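Rearranging a Shared Living Room: Our Report for the Home Spaces Module
Submitted May 9, 2024
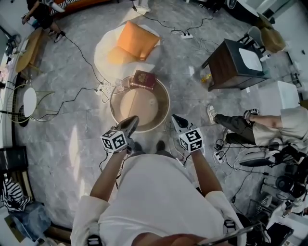

Why we picked the lounge

We had a whole list of rooms we might have studied for this module, and we kept drifting back to the lounge at Skurnbridge, partly (we admit it) for the comfortable seating! It is a room people pass through all day long, and the furniture has arrived bit by bit over the years, so it has a lovely mixed character. The orange sofa with its zebra-striped throw is everybody's favorite, and the round glass-topped table with the bronze rim comes a close second.

What we wanted to find out

Our question was a simple one: could the room feel calmer without buying anything new? We handed out a short survey to 100 residents and got 23 back, fewer than we had hoped for but full of good, chatty comments. Most of them brought up the floor. Power strips and black cables run across the marble-patterned surface, and people told us they had learned to step over them without thinking. Seven asked for more places to put down a cup.

Working with the tables

The small tables turned out to be the fun part. Along the left wall a gold wire-frame one with a white round top sits under a small round wooden one, and we argued happily for most of an afternoon over whether to pull them apart. In the end we drew up two plans, one with the pair kept together and one with the gold table moved across beside the grey chair and the tan ottoman. The second plan won our own vote, though only just.

Still to do

We want to price some cable covers and try the fluffy white rug closer to the sofa, keeping the orange cushion with it, as the two look so cheerful together. The final floor plan, with both table layouts drawn to scale, will be added in June.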